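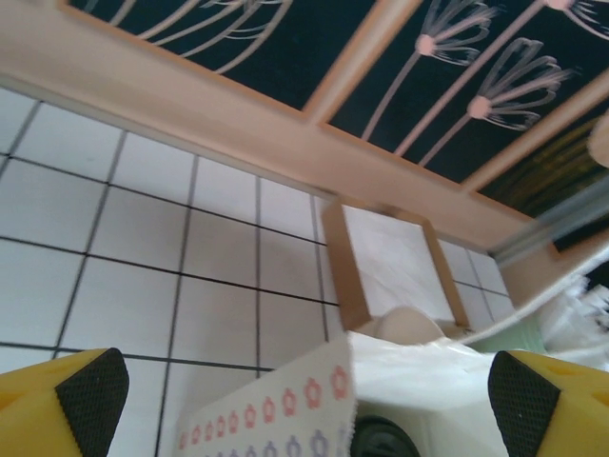
*Takeaway bench, gripper view. Napkins, tray, bowl.*

**Thread: Arms on the takeaway packing bench, what changed for your staff?**

**brolus_dan**, 2018-10-28

We run a café counter in Pirkthorpe and have been trialling two arms on a small tiled bench since May. They pack cups, lids, napkins and bags. I've got 8 people on the rota and they keep asking me what their job will be next year. I'd like to hear from anyone further along.

**makfitter**

We did the same at Urkon. Packing was the job new starters learnt on, so once it went they had nowhere easy to begin. We now put them on the till from day one and some of them hate it.
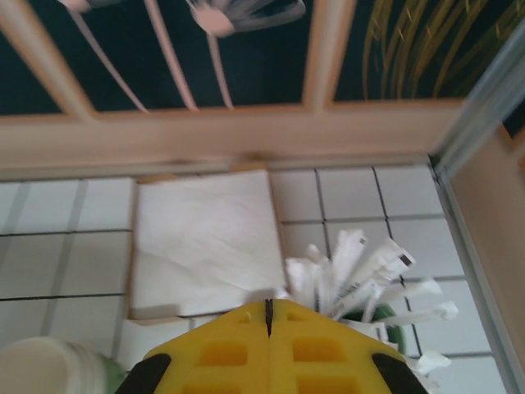 The other thing is restocking. Someone has to set everything out in the same place each time, and that person is on their feet as much as before. Ask for it to be written into the job description, with the pay to match.

**Ya-wen Fu**

I don't agree that it's as much work as before. I did packing by hand for years and my wrists were bad by Friday. Setting out stock takes me 30 minutes a shift. I'd rather do that.

**makfitter**

Fair enough, but you have one bench. We had 41 complaints about missing napkins in the first month and it was the counter staff who got shouted at. 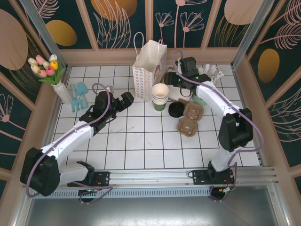

Management looked at orders per hour and not at who was dealing with the complaints. It got better when we had one person check every bag before it went out. That's a proper role now, same grade as barista.

**brolus_dan**

Useful, thanks. We're at 1,000 orders a week so a bag checker might be hard to justify. Could the till person do it?

**Ya-wen Fu**

Not at lunchtime. We tried it and the queue went out of the door.

**tillside**

Did anyone ask the staff before the arms went in? We were told on a Monday and they were bolted down that week. I can live with the arms, it's how it was done that I'm still cross about.

**brolus_dan**

We had one meeting. Probably should have been more. This is what I'm going to put to them:

1. Bag layout and stock positions get decided by the people who pack, and they can change them.
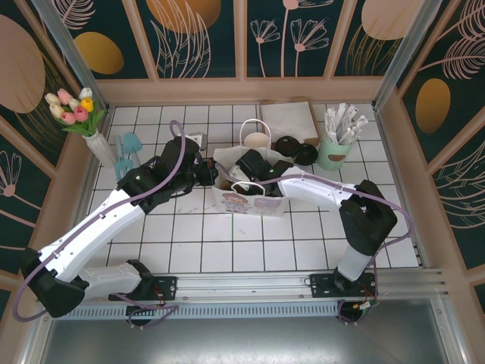

2. Anyone on the bench can stop the arms without asking a supervisor.
3. No hours cut before next May.

**makfitter**

Get number 3 in writing.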